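Progress report to the Clelden Fund – cable handling software, second period

Hello again. I know the first report was mostly shopping lists and delays, so I'm pleased to say this one is mostly software. I'll go through what got done, what didn't, and where I'd like to spend the rest of the time.

The recorder

The big job was the recording tool, which we've been calling Geddes. When I last wrote, it dropped joint readings whenever the disk got busy, and we only found out days later when a training run went strange. I've rewritten the part that writes to disk so that each arm has its own queue, and everything gets stamped with the same clock. We now have 1,829 recorded attempts that pass the checks, and I threw away the older ones that didn't. It hurt a bit, but I'd sooner train on less and trust it.

Geddes also refuses to start if the two arms disagree about the time by more than 2 milliseconds. This annoyed everyone at Brellthorpe for the first week (me included) and then we stopped noticing it.

Perception

Finding a white cable on pale wood is harder than I told you it would be. The first model was fine on dark cables and hopeless on white ones, and it liked to join two separate cables together wherever they crossed. I've changed it so that it follows a cable along its length in small steps and keeps more than one guess alive at each crossing. It's slower, but the planner now gets a sensible line to work with. The overhead view feeds this directly, so the gripper fingers and their wiring have to be masked out too. That mask comes from the joint angles and it still lags when an arm moves quickly – you can see the cable guess wobble on the live display.

Control and planning

Most of October went on getting two arms to share the middle of the table. In the first version, one arm simply waited until the other had gone home, and it looked like two people being very polite at a doorway. The planner now hands out the space in short time slots, so one arm can hold a plug while the other comes in close beside it. It checks the wrist and gripper shapes as well as the main links. It doesn't yet know about the loops of wiring on the arms themselves, and I'd like to fix that next.

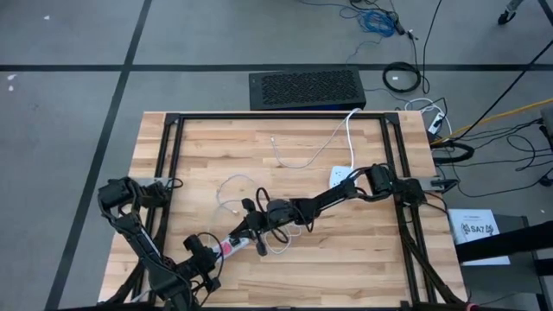
Two-arm cable task: left gripper holding, right arm reaching in over the middle of the table.

The other change is in how the grippers close. Before, they closed to a set width, which worked for one plug and squashed or missed the rest. Now they close until the motor current rises and then hold there. There are 22 settings for all this in one file, and I admit I can't explain why three of them are what they are. I've left notes beside them for whoever looks next.

What hasn't gone well

The replay tool is behind. You can load a recording and step through it, but you can't yet edit the start and end, so trimming is still done by hand with a script I'm not proud of. I also lost more time than I'd like to a fault where the right arm's commands arrived twice. It was in my code, in the retry part, and it had been there since the spring.

The Flirkasville planner package we'd hoped to use turned out not to cope with two arms on one frame, so I've stopped work on that and moved those hours over to our own planner. The total stays the same.

Next period

I'd like to finish trimming in the replay tool, add the arm wiring to the collision model, and speed up the mask. After that comes the first proper test, with the software picking its own grasps. I've got 39 hours left in the budget line for software and I expect to use all of them. If you're happy with the switch away from Flirkasville, a quick reply to say so would help me close that line off in the accounts.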